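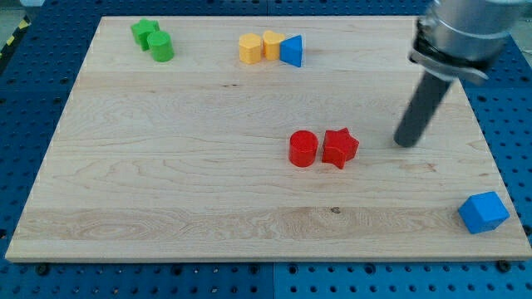
Slide 4. Work cell rules at Drenby

Start with the tape. Yellow and black tape on the floor marks the limit of the cell. At Drenby we treat it as a stop line while the arm has power. Pause for questions.

Next, fixturing. The board is bolted down to the perforated platform. Check the bolts at the start of each shift and initial the sheet.

Blocks: no reaching in to straighten one during a run. Hold the run, wait for the arm to stop, then go in. Log it as an intervention, even for a single block.

Mention the June review: 242 runs, 9 interventions missing from the log. Brayan Benavides has the full table if anyone asks.

Slide 5. Who can restart a run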